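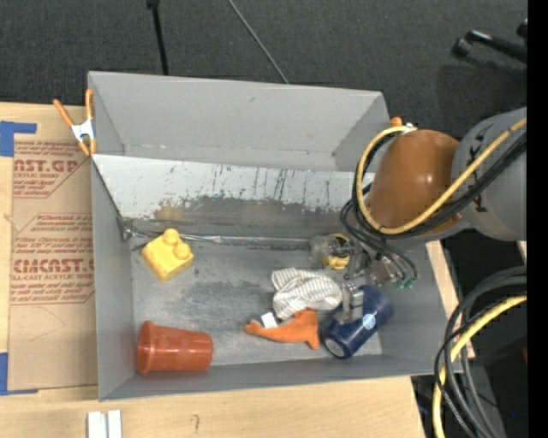
Section 4. Preparing the Bin for a Nirkolard Trial

4.1 Purpose
The Nirkolard method compares two ways of choosing a grasp when objects lie close together or overlap. Results are only comparable if every station prepares its bin in the same manner. Operators at Grinorthorpe and Zamora shall follow the steps below before each block of 30 trials.

4.2 Procedure
1. Place the bin on the tabletop within reach of the arm. Fix it with spring clamps on the upper edge.
2. Confirm that the sloping panel is seated against the rear wall. Scratches and scuffs on the panel and floor are acceptable and should not be painted over.
3. Select the objects from the trial list. Each set must include rigid items, such as a toy block or a cup, and soft items, such as a cloth or a soft toy. At least one clear plastic item is required.
4. Lay the cloth so that it is bunched and in contact with another object.
5. Check that the cables along the arm can move freely and do not catch on the clamps.
6. Start the block from the operator's desk. Record each attempt as lifted, dropped or missed.

CAUTION: Do not reach into the bin while the arm is powered. Use the stop button first.

NOTE: An object resting against a side wall is to be left where it lies. Moving it by hand ends the trial, which must then be logged as void.

4.3 Interpreting the Record
The reference study, led by Harriet Quintanilla and Mortimer Ferreira, covered 1,699 attempts in 40 sessions. Void trials were left out of the totals. Clear items were missed more often than any other kind, and stations should expect the same. If a block contains 27 or more missed attempts, repeat the camera check in Section 3 before continuing.

Changes to the object list require the written approval of Gwendolyn Whitfield.

Search this manual Enter a term Go

Grurnordale Methods Office | Contact us | Copyright Grurnordale | Back to top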